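The cheapest employee I have ever supervised

Every shared workshop has a project that lives permanently on the bench by the kettle, and for the past stretch ours has been a pair of robot arms learning to put the recycling away. I say ours. I have contributed one cable tie, a great deal of commentary and a standing supply of empties, which I feel entitles me to an opinion.

The opinion is that home automation has got its priorities backwards, and that the silly bottle machine is the most sensible thing in the building.

Consider the competition. My kitchen contains a Skodadska coffee maker that wants my email address before it will discuss water hardness. I own a lamp that needed a firmware update on a night in October when all I asked of it was to be a lamp. These are finished products, sold to adults, and what they automate is the part of the job that was never a bother. Pressing the button was fine. I liked the button. Carrying the bottles out and finding the bin already full of somebody else's bottles, that was the bother, and no appliance has ever expressed the faintest interest in it.

The workshop build does. It is called Nel, both arms together, on the grounds that two names would only encourage them. Nel lives in a white box with plain walls, bolted down at the front, and has one ambition in life.
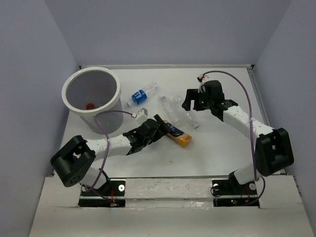
Left arm on the squeeze bottle, right arm considering its options.

I'll admit the ambition looks modest written down. A toddler can put a bottle in a bin, and will do it for nothing, and will then take it out again. But I've sat beside this thing with a cup of tea often enough to have lost my contempt for the task. A clear bottle on a white table is a rotten thing to look for. Half of it is highlights and the other half is table. A crumpled one has no honest shape at all. Your hand sorts all this out while you're on the phone, and you never give it a word of thanks.

Working up from nothing gives you a feel for how much is going on in there. The logbook says 923 attempts so far. The first 58 are a sad read, most of the entries being the single word "no" in various handwriting. Somewhere past 500 the remarks get longer and more hopeful, and there's a page where someone has drawn a small crown. I have read worse novels.

What I like best is that it's all on show. Purple cables loop over everything like Christmas decorations that were put up by someone in a temper. You can see the motors, the screws, the little green light. When Nel misbehaves you can lean in and look for the reason with your own eyes, and if the reason is a loose wire you can push it back. Try that with my coffee maker. I did, and there's a sticker under the base that says I've now voided something.

There is a camp in our workshop, and it's a decent-sized camp, that finds the whole business a waste of bench. Their argument goes that you could tip the lot in with your forearm in two seconds, and they have been known to demonstrate. Fair enough. You could also buy a table from a shop, and yet half of that camp has been building the same table for as long as I've been a member. The old Brolex bandsaw in the corner has made more firewood than furniture. We don't audit it.
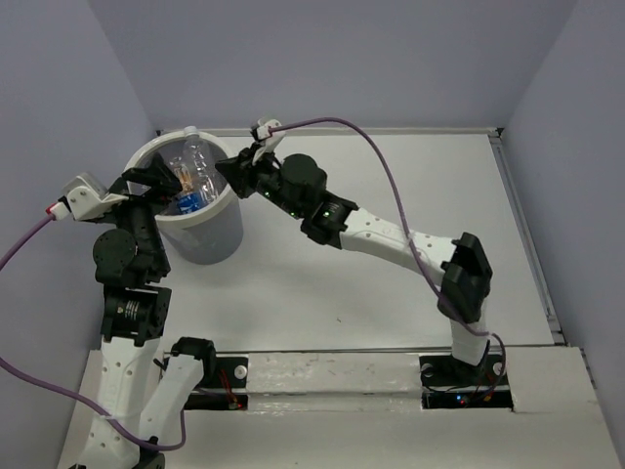 And I'd argue the bottle machine has already earned its keep, in a roundabout way. People stop at it. They come in to borrow a clamp and end up leaning on the bench for 14 minutes, offering advice to a gripper. Someone who swore they'd never touch a soldering iron now has views on connectors – firm ones, delivered at volume. The Foto group from upstairs, who used to treat the ground floor as a corridor with sawdust in it, came down to quarrel about the lighting and stayed to help.

I don't expect Nel to come home with me. I have no room for a white box the size of its opinions, and my own recycling would break its spirit inside a week. But if a manufacturer ever wants my email address for something worth having, let it be a machine with the cover off that does one dull chore, does it slowly, and lets me watch. Until then I'll keep bringing in the empties. The squeeze bottle was mine, incidentally, and I'd rinsed it.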